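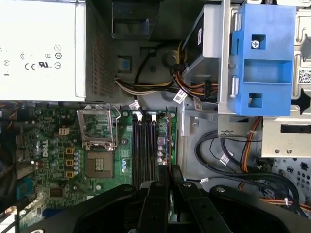 Would there still be a bench to come back to? The question was put by a member of the evening shift at the first staff meeting on the Jasum project, and it has been asked in one form or another at every meeting held since. This item sets out the position at the Gringate workshop as it now stands.

Tirkumach began using robot arms for desktop computer repair at Gringate in April. The work is of a kind all bench staff will know. A tower is laid on its side with the side panel off, and parts such as drives, memory and expansion cards are moved between the case and a tray beside it. The arms are slow at this, and cables remain the chief difficulty. A lead that a person would push aside with a thumb can bring a job to a stop.

In the first period of running, 503 jobs were passed to the arms. Of these, 166 were handed back to a member of staff before completion. The workshop regards the second figure as the more useful of the two, as each returned job is logged with a short written note on what went wrong. The notes are written by bench staff in their own words and are read in full by the project team.
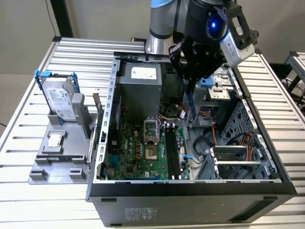
More time standing and less time bent over is how one of the early shift summed up the change, adding that the standing had its own drawbacks. The workshop accepts both points. Stools of the correct height have been ordered for the arm benches, and staff may ask to change benches at the mid-shift break.

The make-up of the working day has also altered. Staff at the arm benches now spend much of their time setting out trays, checking parts against the job sheet and dealing with returned jobs. Fault-finding stays wholly with people, as does any job where the customer's data is at risk. No posts have been removed under the project. Twelve members of staff have completed the arm bench course at the Doolan training room, and a further 12 places will be offered in the autumn. Attendance is in paid hours.

Concern has been raised that newer staff may not gain enough practice in handling parts themselves. Management shares this concern. Every new starter will therefore spend their first weeks at an ordinary bench – with no arm fitted – before moving to any other.

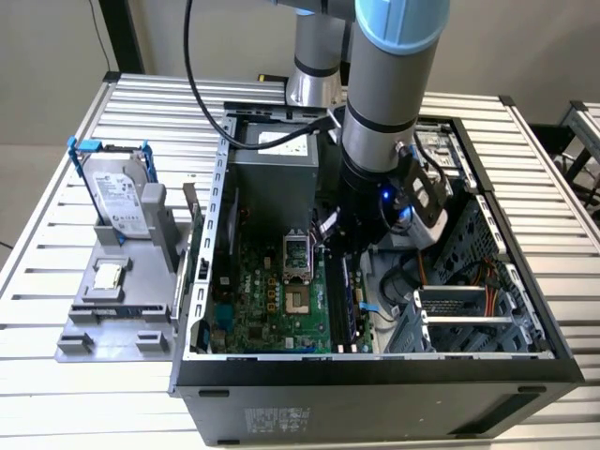

Applying for the autumn course

Forms are held at the Gringate front office and should be returned to a shift lead. Past experience with robots is not required. Staff on part-time hours are welcome to apply and will be offered sessions to suit their pattern.

Last updated: Jul 27, 2023

Comments

Gringate lates
Glad to see the returned jobs given in full. Could the notes be put up where all shifts can read them?

Bench 4
The stools are welcome but the lighting over the arm benches needs looking at as well.

Reader
Does the course count towards the yearly training hours? The form does not say.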